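Participants wanted: household chores study, Henemton

The Ridgeway project is looking for people who do their own laundry, tidying and kitchen work and are willing to do some of it with a hand-held gripper. The study asks a simple question: which ordinary chores can a machine do today, which can it nearly do, and which are still a long way off?

Most of the claims people hear about home robots come from short videos. A shirt gets folded, a cup goes into a dishwasher, and the clip ends. We want a fuller record, made in homes where people live, with the clothes, bedding and furniture they already own. We ran a first round in Bovodness in April and are now opening a second one in Henemton.

What you would do

You would take part in 8 sessions, each lasting two hours, in your own home. In each session you pick up a gripper and use it in place of your fingers to work through a short list of chores. The gripper has two fingers that open and close. You keep your other hand out of the work unless the instructions for that task say otherwise.

The list changes from one session to the next. It includes putting away dishes, clearing a table, sorting socks, making a bed, and folding or straightening clothes on a bed or sofa. You will repeat some tasks several times. You will fail at some of them, and we need those attempts as much as the good ones, so please don't stop early or start over unless asked.

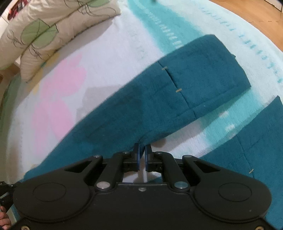 Clothing takes up more of the study than anything else. Rigid things such as mugs and boxes keep their shape when they are picked up, and machines handle many of them fairly well. Cloth bunches, slides and hides its own edges. Thick fabric behaves differently from thin fabric, and it is easy to pinch two layers when you wanted one. In the Bovodness round, people finished the table and dish tasks much sooner than the folding tasks, and several told us they had never thought about how often they use a whole palm to smooth something flat.

At the end of each session you fill in a one-page form. It asks which tasks you would hand over to a machine at the level you just worked at, and which you would sooner keep doing yourself.

Who can apply

You must be 18 or older and live in Henemton or within 5 miles of it. You need a bed, a table and a kitchen counter we can use, and enough clothes and bedding for the folding tasks. You should be able to stand for most of a session and grip a light tool without pain. Left-handed people are welcome. No technical background is needed. People who work for a robot manufacturer can't take part.

Payment

Participants receive $400 after the last session. If you leave before then, you are paid for the sessions you completed.

Privacy

Sessions are recorded. Before the first one, we go through the rooms with you and agree on what should be put away. You can ask for any recording to be deleted until the study closes.

How to apply

Pick up a form at the Ridgeway desk in the Unemcombe Building, or ask for one to be mailed to you. Return it by May 31, 2025. Tell us which rooms you can offer and what times of day suit you. We will reply to everyone who applies.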